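Sorora Blocks: teleoperated bin handling with a KUKA arm

README, October release
Maintained by Saskia Whitcombe, Ragnarsson lab, Plenville

What's in here

353 teleoperated episodes of one arm working with rectangular blocks in an open metal bin. Every motion was driven by a person at the controls, and we are really happy with how natural the data looks! People hesitate, change their minds about which block to go for, back off and come in again from another angle. We kept all of it.

The recordings come from 2 operators. Saskia did most of the early ones, and you can tell: her approaches get a lot smoother over the first part of the set (sorry, and also, hooray for practice).

Folder layout

episodes/ one folder per episode, numbered from 0
episodes/N/video fixed view of the bin
episodes/N/joints.csv joint positions and gripper command, with timestamps
episodes/N/notes.txt whatever the operator typed afterward, often nothing
splits/ train and held-out lists
tools/ loader and a small playback script

Getting started

Run tools/play with an episode number and you'll get the video with the joint traces scrolling underneath. Start with episode 12, it's a lovely one. The loader is called iltudum, after the older package it grew out of, and the name stuck.

Things to know

Block positions vary from episode to episode. Blocks may touch each other or sit close to a wall, and those are the ones where a policy has to work hardest.

Success labels were added by hand after recording. If you disagree with one, open an issue with the episode number and we'll look at it.

Timestamps in joints.csv are in milliseconds from the start of the episode. Video starts a hair later in the early recordings; the loader lines them up for you, but if you read the files directly you'll need the offset in splits/offsets.csv.

Changes since the last release

Fixed the gripper column in episode 544 of the raw numbering (it was flipped, thank you to everyone who wrote in). Raw numbers survive only in the notes files. 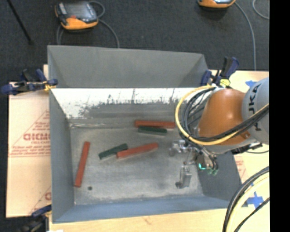 Can I train on the failed episodes too?

Please do. They are in the train list with a success label of 0, and the loader's keep_failed option brings them in. We've had good results using them to teach recovery moves, where the operator misses a grasp and tries again.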